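How to Clean and Oil a Folding Knife

A folding knife that lives in a pocket, a toolbox or a kitchen drawer picks up lint, grit, tape glue and whatever it was last used to cut. After a while it opens slowly, the lock feels mushy, and the blade drags. Most of the time nothing is worn out. The knife is dirty, and it can be cleaned at home without taking it apart.

This guide covers ordinary folders with plastic handles, the kind sold in hardware stores. The same steps work for metal handles. Wood, bone and horn handles should not be soaked, so for those skip the washing step and use the swabs only.

The whole job takes 15 minutes of work, plus drying time.

What you need

A bowl of warm water
Dish soap
An old toothbrush
Cotton swabs
Wooden toothpicks
Rubbing alcohol
Light oil in a bottle with a narrow tip
Two clean rags or some paper towels
A screwdriver that fits the pivot screw, if your knife has one

For oil, any light machine oil will do. If the knife is used on food, buy food-grade mineral oil instead. Do not use olive oil or other cooking oils. They turn sticky in the joint and you will be back where you started in a month or two.

Step 1. Look it over

Work on a table with good light. Keep the edge away from you and open the knife slowly, paying attention to where it catches. A catch at the very start usually means dirt at the pivot. A catch near the end usually means dirt in the lock.

Hold the open knife up to the light and look down into the handle from the back. Packed lint shows up as a gray or brown plug at the bottom of the slot. Check the screws too. If one is missing, find a replacement before you carry the knife again.

Some folders have a closed back, and the slot is only visible from the blade side. They take longer to clean, and you will use more toothpicks.

Step 2. Get the dry dirt out

Do this before any water goes in. Wet lint turns into felt and is much harder to remove.

With the blade fully open and locked, run a toothpick along the inside of the handle from the pivot down to the end. Tap the handle on the table and repeat. Do not use a needle or another knife for this. A metal point can scratch the liners and break off in the slot.

Brush the ridges on the grip with the dry toothbrush. If there is a lanyard hole, twist a swab through it.

Step 3. Wash

Put a few drops of dish soap in the warm water. Dip the toothbrush and scrub the pivot, the lock, the inside of the slot and both sides of the handle. Brush the blade from the spine toward the edge, never along the edge.

Open and close the knife 10 times with the soapy water in the joint. Keep your fingers out of the path of the blade, as a soapy handle is slippery. Rinse under the tap with the slot facing down so the dirt runs out.

If the handle has a sticker you want to keep, wash around it. Warm water will lift most paper labels. If you want it gone, soak it for 10 minutes and rub it off with your thumb. Leftover glue comes off with a little oil on a rag. Try solvents on a hidden spot first - some of them cloud plastic.

Step 4. Dry

Shake the knife out and wipe it down. Push the corner of a paper towel into the slot with a toothpick and pull it through. Then stand the knife open on a rag, slot down, and leave it somewhere warm until it is fully dry inside. Overnight is best. Keep it where children and pets cannot get at it.

Do not put it in the oven or in front of a heater. Plastic scales can warp, and a warped scale will rub on the blade for good.

Step 5. Remove tape glue

Wet a swab with rubbing alcohol and wipe the blade from spine to edge. Change swabs when they turn gray. Stubborn glue needs a second pass.

Step 6. Oil

Put one drop of oil on each side of the pivot and one on the lock. That is 3 drops in all, and it is enough. Work the blade open and closed until it moves evenly, then wipe off everything that comes out. Extra oil only collects more lint.

Wipe a thin film over the blade if it is carbon steel or if the knife is stored in a damp garage.

Step 7. Adjust the pivot

If the blade wobbles from side to side, tighten the pivot screw by a very small amount, try it, and tighten again if needed. If the blade is stiff even when clean, loosen it the same way. Riveted knives cannot be adjusted.

Open the knife and press lightly on the spine with the edge facing away from your hand. If the lock slips, stop using the knife.

Storing it

Close the knife and keep it dry. Leather sheaths hold moisture, so a drawer or a tray is better for long storage. A knife that is used every week should be oiled every couple of months.
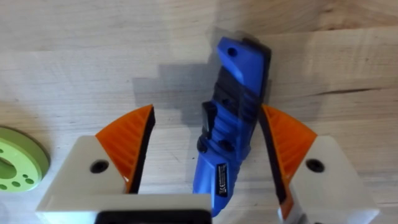
Dresow: I skip the oil on mine and use dry graphite at the pivot. It leaves black marks on your fingers for a day or so, but I work around sawdust and anything wet in the joint clogs up fast. Does the alcohol hurt the plastic on cheaper handles if some runs down the blade?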